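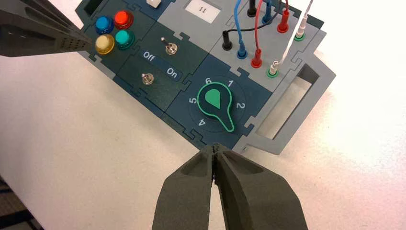 Wrist camera view of the Jiretix task board with both grippers in view.

Jiretix Modular Task Board
Sold by Bovuvov. Product page updated May 12, 2026.

Jiretix is a tabletop board for testing two-arm manipulation policies. The panels have puzzle edges and lock together by hand, so a lab can change the order between test rounds and see whether a policy has learned the task or the layout.

Panels include push buttons, toggle switches with On and Off labels, a numbered rotary selector, and plugs with colored cables. Spare panels are sold one at a time.

Benchmark result
Clementina Morais and Evander McIver at Droltell used the board to compare two ways of training the same policy. One version saw only the fixed overhead camera. The other also saw both wrist cameras. Training used 3823 teleoperated demonstrations, and each version was then run for 345 trials on layouts left out of training.

The wrist camera version did better on the dial and the plugs. On the push buttons there was no clear difference. Most dial failures in the overhead version came from the fingers closing before they were lined up with the knob. Toggle switches were hard for both, and the authors list them as open work.

Scoring
A trial counts as passed when the requested state is reached within 50 seconds. Partial credit is not given. The scoring sheet and layout files come with the board.

Ordering
Lead time is 110 days for full boards. Mounting plates for Sarantis tables are ordered separately. For quotes, write to Josefien Segers in sales.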